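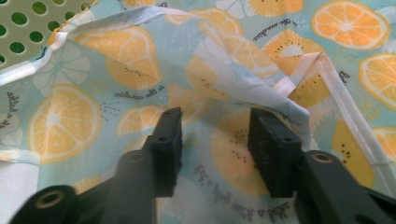 About Amilgate

Amilgate is a sewing school above a hardware store in Laltville. We teach adults to make curtains, aprons, pajama pants and, if they insist, shirts. We have been doing it long enough that people now bring us their mothers' sewing machines and ask us what that noise is.

How we started

The school was Guðlaug Kjærgaard's idea. She had spent years altering bridal gowns on Batside Road and wanted to work with people who were in a better mood. She rented one room, bought 2 secondhand machines and put a card in the window of the bakery. The card said "Learn to sew, no talent required," and she got four students and one complaint from a man who felt he had talent.

Anikó Balogh was one of the four. She came to hem a pair of pants and stayed to run the place. Anikó now handles the schedule, the money and the beginners. Guðlaug handles the zippers.

How we teach

Classes are small. We take 10 people at most, because that is how many chairs fit before someone's elbow ends up in someone else's ironing. Everyone starts on cotton. It holds a crease, it forgives a seam ripper, and it comes in prints cheerful enough to distract from the stitching. Slippery fabrics come later. Velvet comes when you ask twice.

The beginner course runs six evenings and costs $85, thread included. You go home with a tote bag, a pillow cover and an apron with a pocket that is more or less where you meant it to go. We don't give grades or certificates. One student asked for a certificate anyway, so Guðlaug embroidered him one, and he has had to be told to stop bringing it to class.

People worry about being behind. You may well be behind. The person next to you has probably sewn her sleeve shut, so there's time to catch up.

The fabric shelves

We keep a wall of remnants and offcuts that students can use for practice at no charge. Most of it is donated, which means a lot of it used to be somebody's plan for a kitchen. In May we clear the shelves and sell what's left by the bag – come early if you want the stripes, and come whenever you like if you want the brown corduroy.

Thomas

Thomas is the industrial machine in the back room. He weighs more than the table he came with and will sew through canvas, denim and, on one occasion, a tape measure. You may use him after the second course, with one of us standing nearby.

Visiting

The door is to the left of the hardware store, up the stairs. We open at 10 in the morning, and evening classes begin at 6:30. There are more than 400 buttons in the jar on the front desk, and you're welcome to look through them for a match while you wait. Please put the lid back on.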